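Feneck, catalogue notes, posted as a thread 2/6/18

Working through the Feneck discography this week because the streaming listings are a mess. Corrections as I go. 1/

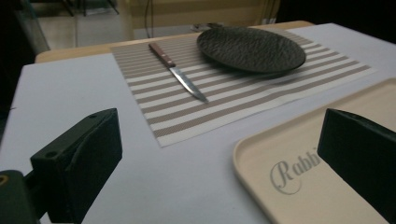

Feneck is Sandrine Marty's solo recording name. She is a singer and songwriter, 39, raised in Moncton. Several biography pages list her as a duo with Rosalba Villa. Villa sang on one album and co-wrote four of its songs. She was never a member. 2/

Studio albums, in order: Gavix, Clanarus, Najafi. Some services show Clanarus first. They are sorting by the reissue date of Gavix, which got a new barcode when the label changed distributors. 3/

Gavix: original pressing was 200 copies, hand-numbered. The reissue was 2,000. If your copy has no number on the inner sleeve, it's the reissue, whatever the seller tells you. 4/

The reissue is also a different master. Side B runs slightly fast on the original and the pitch was corrected. The closing track is nearly a quarter tone lower as a result. I prefer the corrected one. 5/

Clanarus is the Villa record. Her harmony is panned hard left on the first three songs and centred after that. The mono radio promo folds it down badly and the lead vocal drops in level. Avoid. 6/

The title track is tagged at 112 bpm on most DJ databases. That's right for the verses. The chorus was played without a click and drifts up. Beat-gridding software will lose it by the second bridge. 7/

Najafi has two running orders. The CD opens with the piano version of the single, the LP puts it at the end of side A. Streaming follows the CD but uses the LP edit of track six, which loses the spoken intro. 8/

Writing credits: the performing rights listing gives Marty alone for all of Najafi. The liner notes add the drummer on two songs. I've gone with the liner notes and flagged the difference in the spreadsheet. 9/

Still missing: a clean scan of the Clanarus back cover and the matrix numbers from an original Gavix. Etched, not stamped, on side A. Reply with both sides if you have one. 10/

Live recordings go in a separate thread, probably later in June. 11/11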